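Section 7. Clearing a grip-loss fault in the shoe-sorting task

This section applies to two-arm cells run from the Stitora simulator with the Kellix controller. It covers fault 47 (grip state mismatch) and the re-zeroing steps that follow it. Faults in the mobile base are covered in Section 9.

7.1 How the fault shows up

Fault 47 is raised when the controller's record of a gripper does not agree with the finger position reported by the simulator. Both arms stop where they are. The fault line in the log names the arm, the commanded opening and the reported opening. The task planner stays active in the background and will try to resume unless it is paused.

Open the wrist view for the arm named in the log before doing anything else. With nothing gripped, the fingers sit at the left and right margins and the floor shows between them.

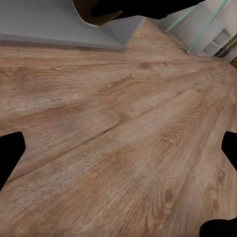
Page last changed: February, for Kellix release 29

If the wrist view shows open floor between the fingers and the log says HOLDING, the record is wrong and the fault can be cleared with the steps in 7.2. If the view shows an item between the fingers and the log says EMPTY, go to 7.3. Do not use 7.2 in that case. Step 5 opens the gripper fully and the item will fall.

CAUTION: Where the simulator is mirrored to a physical cell, press the cell stop before starting 7.2. Commands sent during re-zeroing are passed to the hardware at full speed. The speed limit set in the Dravidach console does not apply to them.

7.2 Clearing a false HOLDING state

1. Pause the planner. The status light in the console turns amber.
2. Save the log. The buffer keeps 1,909 lines and overwrites the oldest first.
3. Select the arm named in the fault line. Leave the other arm locked.
4. Raise the wrist until the fingers are clear of the floor and of any shelf edge.
5. Send OPEN, then wait 300 ms before sending anything else.
6. Send ZERO GRIP. The reported opening should match the commanded opening.
7. Clear the fault and check that the log now says EMPTY.
8. Unlock the other arm and resume the planner.

If step 6 fails twice, restart the simulator. Sending ZERO GRIP a third time writes the bad value to the stored profile, and the profile must then be reloaded from backup.

7.3 Fault raised while both arms are holding

This is the more awkward case. The two grippers share one holding record in releases before 29, so a false EMPTY on one arm can be copied to the other when the planner resumes. Treat both arms as loaded until each has been checked.

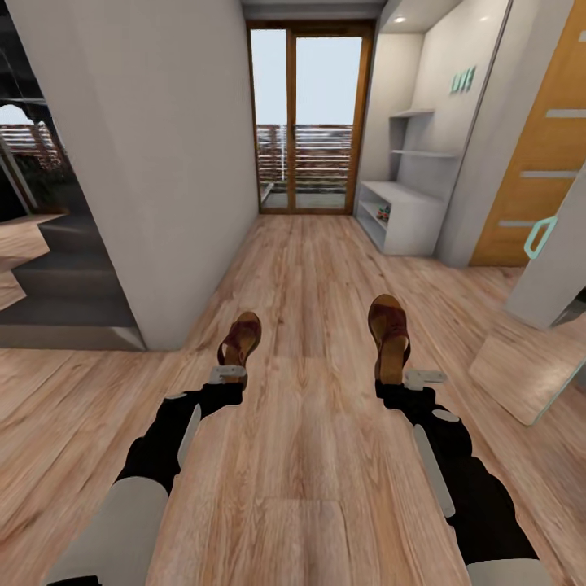
Figure 7-2. Both arms loaded, one sandal held by the heel in each gripper.

1. Pause the planner. Do not send OPEN or ZERO GRIP to either arm.
2. Set the holding record by hand for each arm, using SET HOLDING LEFT and SET HOLDING RIGHT.
3. Lower one arm under manual control until the item touches the floor.
4. Open that gripper, back the wrist away and confirm EMPTY in the log.
5. Repeat steps 3 and 4 for the second arm.
6. Run 7.2 on both arms, one at a time.

Note: Heel grips on upright footwear leave little contact area. A slip during step 3 will raise fault 47 again - this is expected, and the procedure continues from step 4.

7.4 Check before returning to automatic

Use the wrist view to confirm that the fingers are open with nothing between them. Then compare the shelf with the planner's item list. An item left on an upper board must be listed against that board, and a compartment listed as free must be empty. Correct the list by hand if it differs. The planner does not rescan after a fault. 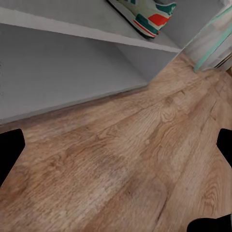 Purves disagrees with the last point and writes that the planner does rescan if the item list is deleted before resuming, which saved retyping it after a fault on Sunday. The method works on release 29 only. On earlier releases, a deleted list is read as an empty shelf, and the arm will try to place the next item into an occupied space.

Record the release number with every fault 47 report, along with the saved log and the arm that was named first.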